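Hard water and the staff kitchens

The water supply to the Lachance building is hard. The last test, taken in January at the ground floor tap, gave 300 milligrams per litre as calcium carbonate. At that level scale forms on any surface heated above 60 degrees, and the kettles and the wall boiler on the second floor have shown it for years. A softener was fitted on the incoming main in the same month and these notes set out how it works and what users of the kitchens should expect.

The unit is a Nernodel twin-cylinder model. Each cylinder holds a bed of resin beads charged with sodium. As water passes through, calcium and magnesium are held on the resin and sodium is released in their place. When one cylinder is spent the valve switches the flow to the other, and the first is flushed with brine. The changeover takes place on volume, currently set at 4,000 litres, so there is no timer to adjust when the building is closed.
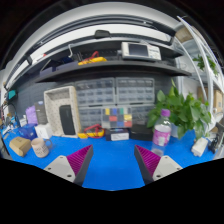

Soft water is supplied to the boiler, the dishwashers and the hot side of every sink. The cold taps in the kitchens have been left on the unsoftened main. This is deliberate - softened water carries more sodium than the supply does, and anyone on a low-sodium diet should drink from the cold tap only. Kettles should also be filled from the cold tap. They will go on collecting scale and will need descaling as before.

Citric acid is suitable for the kettles. Dissolve two level tablespoons in a litre of warm water, leave it to stand for twenty minutes, pour away and rinse twice. Do not boil the solution, as calcium citrate can settle out and is harder to shift than the scale itself. Vinegar works but is slower and leaves a smell. 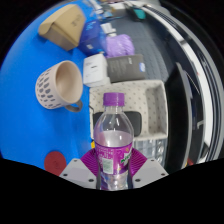 Oratile Modise

Dishwasher settings have been changed to match. The internal softener in each machine is now at its lowest position and the salt warning light can be ignored. Detergent should be cut to half a scoop. Too much in soft water leaves a fine bloom on glasses which looks like limescale but does not come off with acid, and glasses already marked in this way cannot be recovered.

Block salt for the main unit is kept in the ground floor plant room. Two blocks should be visible above the brine line at all times. Tablet salt does not fit this cabinet and should not be used.

The meter read 1,003 cubic metres when the unit was connected. Readings will be taken monthly from now on and compared with salt use. Hardness at the hot taps will be checked with test strips at the same time, and the figures posted beside the boiler.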